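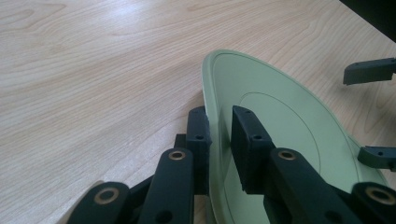
Home Talks Workshop Notes Contact

Keeping the hand-held grippers going: speaker notes
Nandini Gowda, 22 July 2022

Slide 1. Title

Say who I am. I look after the hand-held grippers at Drirnolholm. The talk covers one kind of tool, the four-bar parallel gripper with the grey plastic fingers, and how we set it up and service it. No software today. If people want the software side, the Krasniqi talk is after lunch.

Slide 2. What wears

Start with the joints. Each finger rides on a pair of plastic links, and the links turn on brass bushings pressed into the plastic. The brass hardly wears. The hole it sits in does. Once a bushing can rock in its hole, the fingertip leans when you squeeze, and the pads stop meeting flat.

Operators usually report this as "it slips on plates". A plate is a good test because the pads have to come down either side of a thin rim, one inside and one outside. A block or a cup will hide a lean that a rim shows straight away.

Slide 3. The service interval

We service at 3,000 closes. That number came from our own log. The first gripper with a loose bushing failed its check at 2,065, but it had been dropped, so we left it out when we set the interval. Somebody will ask. Show the log page if they do.

Slide 4. Strip down

Pass the spare links around while talking.

Take the pads off first. They are held by small screws through the face. Use the hand driver, never the powered one, as the threads are straight into plastic. Bag the screws with the pad they came from.

Then the links. They overlap in layers, so mark the order with the paint pen before anything comes apart. Left links go in the left tray. I have put one back together in the wrong order and it closed fine until about halfway, then bound up. Took me most of an afternoon to find.

Brush the dust out of the gaps. No solvent on the plastic. Dry cloth on the bushings.

Slide 5. Checking a bushing

Push it with a thumb. If it moves in the hole, bin the link and fit a new one. We tried glueing them back in during October and every one let go. Links are cheap and we print them on site, matte charcoal, same settings as the originals. Press the new bushing in square with the arbor press. If it goes in crooked, the link is scrap.

Slide 6. Putting it back

Pivot screws snug, then back off until the finger falls under its own weight. Pads on last. Close the gripper on a strip of paper and pull the paper from each side. The drag should feel even. If one side lets go early, loosen that pad, close the gripper fully so the pads seat against each other, and tighten it there.

Slide 7. The rim check

Plastic plate on the bench. Pinch the rim, lift, hold, put it down. Do this 3 times at different spots on the rim. Look at the pads side on while they are closed. A lean in either one means going back to slide 5.

Do the same check with a second gripper on the opposite rim if the pair is going out together. Tukstead always take theirs as a pair, and a stiff one next to a free one is hard on the wrists.

Slide 8. Log sheet

Tool number, closes, links replaced, initials. The sheet is up to row 135 and still on paper. Prorkine have offered us a tablet form. I would like to keep the paper, but will mention it.

Leave time for questions. Spare pads are in the blue box at the front if anyone wants to see the wear pattern. Please collect them again at the end.

Recent talks
Labelling cables so the next shift can read them
Print settings for replacement links
What goes in the travel case
Bench lighting for small assembly work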